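Spent the whole evening putting foam letters on a black cloth, so now you all get a thread about foam letters.

Background: Mairéad Nic Aodha is running the kids' word table at Waltunside this February and asked if I could "do something cheerful for the back of it." I said yes before asking how big the back of it was. It is big!

First thing I learned is that black fabric was the right call. We had a cream sheet lined up and the yellow letters just vanished on it. On black even the pale ones jump out at you from the door.

Second thing. Iron your cloth. I did not iron my cloth. I told myself the folds would drop out overnight and they did not, they just got comfortable.

The letters came in a tub of 70, secondhand from Szymon Kwiatkowski, whose kids are all taller than me now. No idea what brand. There is one Q in there and three Ws and hardly any E, so choose your words carefully, folks.

Speaking of E. Vojtěch wanted WELCOME up there. Two Es. We had one, and it had a bite out of it. A real bite, with teeth marks. We talked about turning a W sideways for longer than two grown adults should.

Sticking them up: I tried poster putty (fell off, took fluff with it), then double-sided tape (held great, good luck moving anything), then little squares of the scratchy half of hook and loop tape. The scratchy stuff won on our cloth. Test yours first, some fabrics won't grab at all.

Also do not try to get the letters in a perfectly straight row. I brought a level. Bohumila watched me with the level for a bit and then quietly took it away.

Colors I did at random, pulling them out of the tub with my eyes shut, and then cheated and swapped two oranges that landed side by side. You would have too.

Progress so far, table pulled up in front:

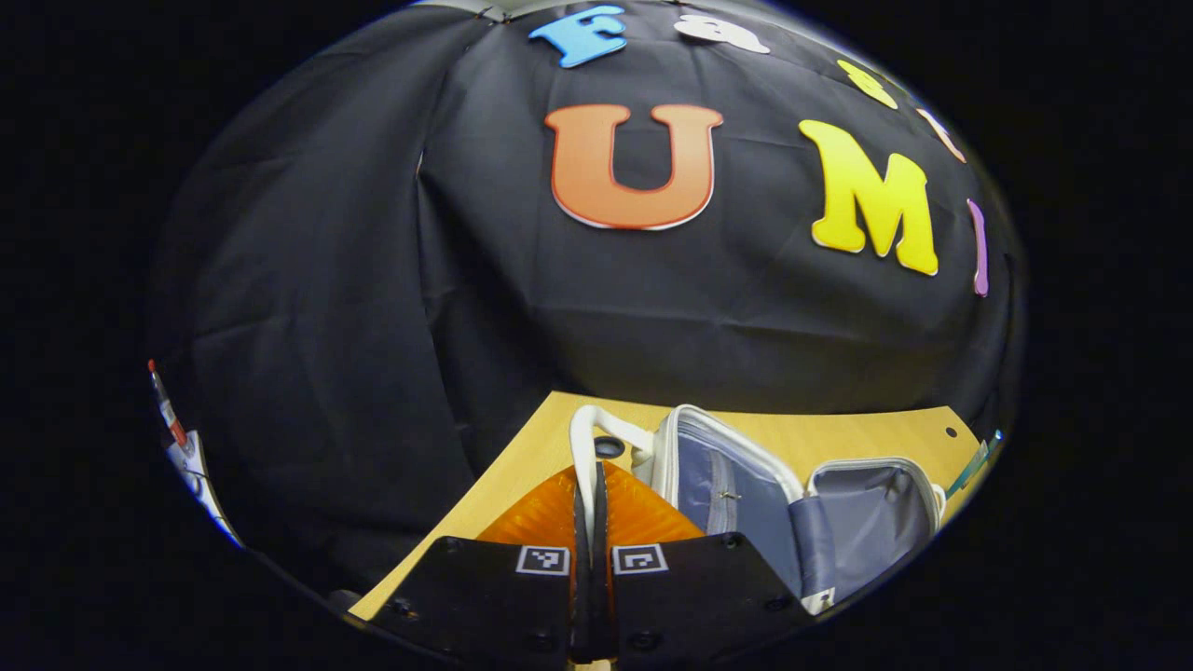

the big orange U is my favorite and I will not be taking questions

I love how chunky they are - those little serif feet on the U! And the skinny purple I next to that great big yellow M cracks me up every time I look over.

Still to do: find a better E, bring an iron, and decide if the table gets a cloth too. I vote no, I like the light wood against the black.

If anybody has spare foam vowels in a drawer, message me. I will trade you Ws. I have so many Ws.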